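Zamix fingertip and cable kit for two-arm cells, reviewed after five months

Posted 21 Sep 2019 in Bench & Cell

I look after a pair of arms that share one white table and spend their working lives picking up clothes. In April I got tired of replacing fingertips one at a time with whatever was in the drawer, and ordered the Zamix service kit, the full one, for $198. It arrived in a box large enough for a toaster. Most of the box was air.

Inside you get two sets of black fingers, a bag of screws, a hex driver, a torque key, a brush, hook-and-loop ties for the cables and a card that tells you when to do everything. The card is the best part and also the part I argued with most.

Start with the fingers. They're narrow and pointed, and they go on with two screws each. Swapping a full set on both arms takes me 9 minutes now. The first time took most of an afternoon, a good chunk of it spent under the table with a flashlight looking for one screw. Zamix gives you exactly the number of screws you need and not one more, which shows a touching faith in the customer.

Once they're on, you have to line them up. The kit wants you to close the gripper on a steel shim and nudge the tips until they meet. Fine, but a shim is stiff and flat and holds still, and no garment has ever done any of that for me. I do the shim, then I do a cuff. Anything with a long leg or sleeve will work. I drop it in a heap, bring one arm down on the end of it and look at how the tips close. If one finger gets there ahead of the other, the cloth rolls out sideways and I go back to the driver. 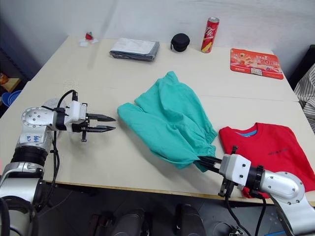
I run the cuff test on one arm at a time and park the other one open over the table. My colleague Gun-woo Shin does both at once and claims it's quicker. He also has to do it again more often than I do, but he is a cheerful man and doesn't seem to mind.

Wear has been better than I expected. The card says to change the tips every 600 hours. Ours were still gripping thin jersey at that point, so I kept going until they started to slip on anything shiny. I won't tell you how far past 600 that was, in case someone at Zamix reads this and voids something. Heavy cotton is easy on them. Zippers are murder.

The cable ties I like less. A cable coming off the wrist needs a loop with some slack in it, or it pulls tight the first time the wrist rolls over, and the ties in the kit are too short to hold a decent loop without pinching. I used them to bundle things behind the table and bought longer ones from Sumance for the wrists. If you're setting up from scratch, roll the wrist all the way in both directions by hand before you fasten anything. I skipped that once and spent the next morning reseating a connector.

The torque key deserves a kind word. It clicks when it should and it's small enough to get at the screws around the joint caps without taking the skin off your knuckles. Odair Bezerra, who keeps the cells running over at Duscombe, told me to put a pen mark across each screw head after tightening so I could spot one backing out. The kit has no pen. Bring your own, and don't lend it to anybody.

The brush is a brush. Lint gets everywhere, and mostly I use a vacuum.

Support was slow but human. I wrote to ask for spare screws and had an answer in 5 days, along with a bag of the wrong length. The second bag was right.

Would I buy it again? The fingers and the key, yes, and I'd pay a bit less to go without the ties – they don't sell it that way, I asked. If you only run one arm, there's a half kit with one set of fingers and the same card. Check the screw count before you start.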